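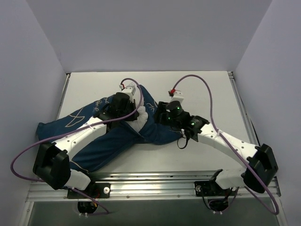
Bindetti Alterations: Questions We Get a Lot

How long does a hem take?
Six working days. In April, when prom dresses arrive by the armload, add a few more and bring patience.

Can you keep the original hem on my jeans?
Yes. Ask for it when you drop them off. Asking at pickup is a different and sadder conversation.

Do I need to wash things first?
Please. Harpreet does the pinning and her face is very close to your cuffs.

Should I bring the shoes?
Bring the shoes you'll wear. Flip-flops tell us very little about heels.

Can you let out a waist?
Up to an inch on most pants, if the maker left any cloth in the seam. Many makers are stingy. We'll look and tell you.

Will you take in a jacket by tomorrow morning?
No.

My ticket says 391 but you texted me about 1,551. Which is it?
The short number is your rack spot and the long one is your order. Either will do. "It's the blue one" will not.

What if I don't like the fit?
Come back within the month and Benedikt will redo it free. Weight lost or gained in the meantime is billed as usual.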